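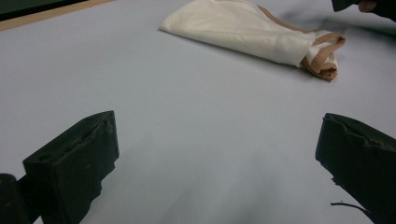
Uliana Kobzar wants to know how a gripper can tell you it's open for ten minutes straight while somebody is picking up laundry with it, and why none of us caught it sooner. Fair question, Uliana! You asked it on Tuesday's call and I mumbled something about a connector, so let me have a proper go at it.

For anyone who doesn't follow the Cernesura work, we're teaching a two-arm setup to sort and fold baby clothes, and it learns from people doing the job by hand. Some of those people use the Kvam hand gripper, which records how wide the jaws are from moment to moment. Two weeks ago the first folding runs came back from training and the arm did something really odd. It would line up beautifully over a sleeve, come down to the cloth, and then lift off again without closing. Over and over. I watched it do this for most of an afternoon (with a sandwich) and blamed the cameras, then the lighting, then a settings file I'd edited myself.

The culprit was the jaw sensor. Its plug had worked a little loose inside the handle, and when you tilted the tool past a certain point the reading froze at whatever it had been a second before. No error, no warning light, just the same number repeated until you leveled out again. We went back through all 3,687 recordings and found 180 with a frozen stretch in them. Not a huge share, but nearly all of them froze at the exact moment of the grasp, and that's the bit the arm most needs to learn.
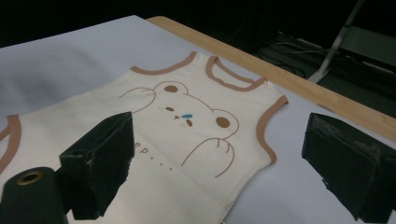 My own mistake was in the spot checks. I'd been looking at the video and skipping the numbers, and on video everything seemed fine. Baby clothes are thin and they lie very flat. Take the sleeveless top with the bear on it - there's a black finger hovering right over the lettering, and from a still like that you'd be hard pressed to say what the jaw reading ought to be. You need the trace next to it. Jucélia Sales has now written a little script that flags any reading that stays perfectly flat while the tool is moving, and it takes less time to run than I spend finding my coffee.

The glove sessions got the same treatment. They log through a separate box, so I didn't expect trouble, and the script found none. Still, I'd much rather have checked!
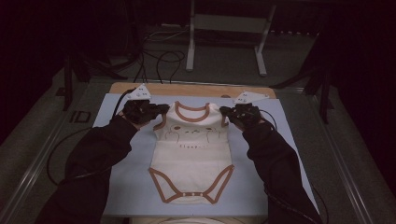 Gloved hands at the shoulders of a short-sleeved bodysuit, blue board underneath.

So what changes? The plug has a locking clip now, and before each session you tilt the Kvam both ways and open and close it while watching the number. If it sticks, stop, tag the tool and tell me or Jucélia. Please don't wiggle the plug and carry on - that's how we got here. The 180 bad recordings are out of the training set, and we'll redo the sleeves first. The new folding run should be ready to look at in September, and Uliana gets first go at picking holes in it.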